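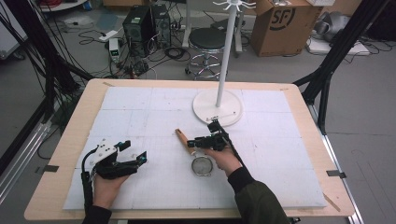
Ticket 2406
Subject: Voyage records for Yeo display wrong arrival port
Component: Jamus ship history database
Status: Resolved
Opened: July 18, 2022

Reported fault
The public page for the steamer Yeo lists every outward passage as ending at Clevudholm. The scanned logbook gives Prondthorpe for the later ones. Passenger totals and master's initials are correct. Other ships of the same line display normally.

Steps to reproduce
Open the Yeo record, choose Voyages, sort by departure. From voyage 7 onwards the arrival column reads Clevudholm. Exporting the same list to CSV gives the right port.

Log
Cleared the page cache and rebuilt the search index. No change.

Compared the export with the stored rows. The rows are correct, so the fault lies in the display template.

The template looks up the port by the ship's home berth code when the voyage has no berth code of its own. Yeo's berth code was filled in during the April import. Before that the field was blank and the lookup was skipped — hence no earlier reports.

Changed the template to read the port from the voyage row only. Tested on the staging copy with Yeo and 2 sister ships. Arrival ports now match the logbook.

First attempt to publish failed with error 500. The template file had been saved with the wrong permissions. Corrected and published again without error.

Outstanding
The printed fleet list uses an older copy of the same template and will need the same edit before the next run. Raised as a separate ticket.

The berth code for Yeo has been left in place. It is correct for the ship — only the lookup was wrong.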